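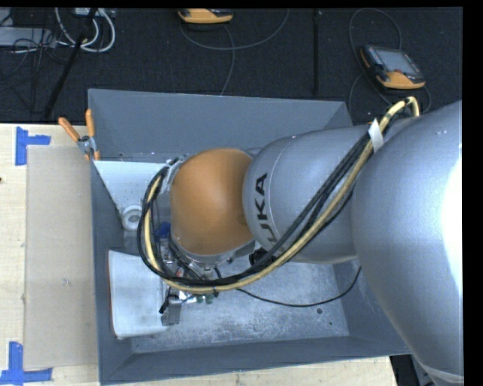 6 min read · Section 3 of 7

3. Teaching the arm by hand and from a distance

Figure 2. The KUKA arm reaching into the grey bin, with the cables and hoses running along the outside of the arm and an orange-handled clamp on the bin's upper left edge.

We spent a good deal longer on this part of the study than we had planned, and we hope the reader will forgive us for dwelling on it! Each task was shown to the robot in one of two ways. In the first, which we call hand guiding, the teacher took hold of the arm and led it down into the bin and out again. In the second, remote guiding, the teacher sat at a desk across the room and steered with a small hand-held input device, watching the bin on a screen.

Altogether we kept 295 demonstrations, of which 255 were given remotely and the rest by hand. The split is lopsided, and we would have liked it to be more even, but hand guiding an arm of this size is tiring work, and our teachers (Ekua Amissah and Leif Laxdal, to whom we owe a great deal) could manage only short sessions before their motions grew hurried.

The bin itself shaped the way people taught. Its walls slope, so a straight reach that works in the middle of the floor is a poor choice near the sides, and both teachers fell into the habit of coming in high and turning the wrist late. The cables along the arm (Figure 2) mattered too. A teacher standing at the arm could feel when the bundle began to pull and would ease off without thinking about it, while a teacher at the desk had only the screen to go by. We come back to this in Section 5, where the two sets of motions are compared.

Recordings were cut into short segments and labeled by Shirin Hassanpour using Itimari, our in-house labeling tool, which gave us 3,949 segments in all. We set aside 43 of these where the start of the grasp could not be agreed upon. The rest were used for training as they stood, pauses and second tries included, and we were glad of that choice later on.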